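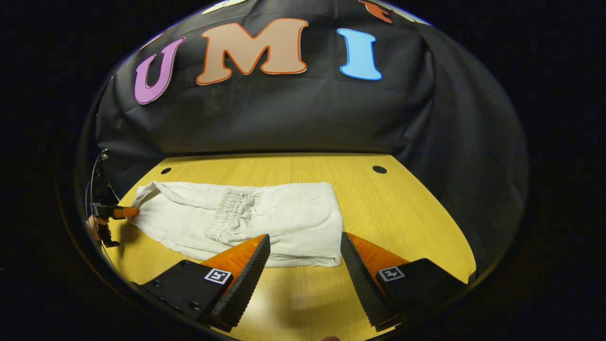
I've folded laundry my whole life and never once thought I'd drive 362 miles to look at a table of it, but the open day at Akl in Lukavov was worth every gas stop! The place sits out past Grendadach in what used to be a sock mill (the town still calls it the sock mill), and this year the whole upstairs was given over to clothes: sorting, mending, folding, packing. I headed straight for the folding tables. They're nice light wood with a fine yellowish grain, and I stood there way too long looking at a pair of cream pants, or maybe shorts, laid out flat sideways with the elastic waistband all bunched up in ruffles. Boy, do I know that waistband. Mine do the same thing and I've always just rolled the whole mess up and shoved it in the drawer.

So I asked one of the staff what I'm supposed to do with elastic, and she told me to smooth the legs first and leave the waist for last. Fold in half the long way, leg on leg, then bring the hems up toward the top. I tried it at home on my pajamas and they came out pretty good, a little lumpy on one side.

Downstairs was the mending room, which I almost skipped. Don't skip it! They had drawers and drawers of buttons sorted by color, and a sign claiming 2000 of them came from one estate sale in Trurska. I bought a little bag of green ones for a coat I haven't worn in years. There was also a talk on stain removal, but it was standing room only and I couldn't hear a word from the hallway, so I went and got soup instead (potato and dill, very good, get the bread too).

A few things if you're going. Parking is across the road and it's mud, so wear boots. Doors opened at 1000 hours according to the flyer, and there was already a line down the stairs when I got there. The gift shop takes cards but the soup counter doesn't. They're open one more time this year, on 3rd November, and I'm trying to talk my sister into coming along for that stain talk.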